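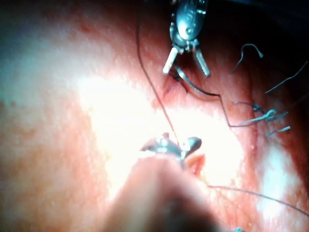

How to order at a dosa place when you've never been to one

My neighbor Harvey Gosselin asked me to write this down after I took him to Skimden, the little South Indian spot on Auer Street, and he froze in front of the menu for ten minutes. So this one's for him, and for anybody else who only knows butter chicken and naan (both great, by the way, but you probably won't find them here!).

Step 1: Start with one dosa each

A dosa is a big, thin, crisp crepe made from a fermented batter of rice and lentils. Get the masala dosa the first time. It comes folded around soft spiced potatoes, and it's mild enough for most kids. If you like heat, ask for the Mysore version, which has a red chili paste spread on the inside.

Step 2: Add something small to share

I always get a plate of idli (steamed rice cakes, very plain, very soft) or a couple of medu vada, which look like donuts and are savory. Ask for the vada dipped in sambar if you don't mind it losing its crunch. I love it that way and my husband can't stand it.

Step 3: Figure out the little bowls 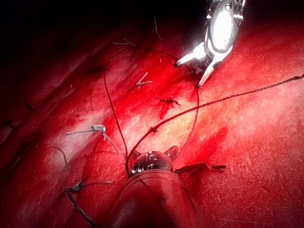

You'll get sambar, a thin lentil and vegetable stew, plus two or three chutneys. The white one is usually coconut. The red one is often tomato or onion and can be pretty spicy, so go easy until you've tried it. Tear off a piece of dosa with your right hand, scoop up some potato, and dunk. Refills of sambar are free at Skimden, but ask first at other places.

Step 4: Say what you can't eat

Most of the menu is vegetarian, though ghee gets brushed on almost everything. If you're vegan, say "no ghee, oil only" when you order, and skip the yogurt rice. Some sambar powders have wheat mixed in with the asafoetida, so ask about that if you're avoiding gluten.

Step 5: Finish with filter coffee

It comes in a metal tumbler sitting in a small metal bowl. Pour it back and forth between the two to cool it down and get some foam going. Hold the tumbler by the rim, it's hot! My friend Kieran Ó Súilleabháin does this from a foot up without spilling. I keep mine at three inches and bring extra napkins.

Go before noon if you can. By 12:30 the line is out the door, and they sometimes run out of vada.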